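Sturnwood Civics Project Releases Study Guide on How Presidents Are Elected

STURNWOOD, Aug 25, 2020 -- The Sturnwood Civics Project has released a free study guide on the Electoral College, written for adult discussion groups. It covers how states choose electors, how the votes are counted, and what happens when no candidate wins a majority.
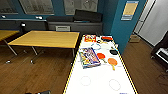
The guide is divided into 3 parts and runs 100 pages. Narendra Kaushik wrote the section on state law, and Keerthana Ramasamy wrote the section on the joint session of Congress. Uwe Kasten edited the full text.

"Most people know the total needed to win," Kasten said. "Fewer know which steps are set by the Constitution and which are left to the states." 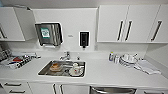

Discussion groups will begin in September and are open to any registered voter in the county. Each meeting lasts two hours, with a break halfway through. There is a kitchen counter with a stainless steel sink and a paper towel dispenser for anyone who brings food, and groups are asked to wipe up before they leave. Seidu Bawa will lead the first meeting.

The project has printed 859 copies. Requests for copies and for a seat in a group should be sent to Pin-yu Tse at the Sturnwood office.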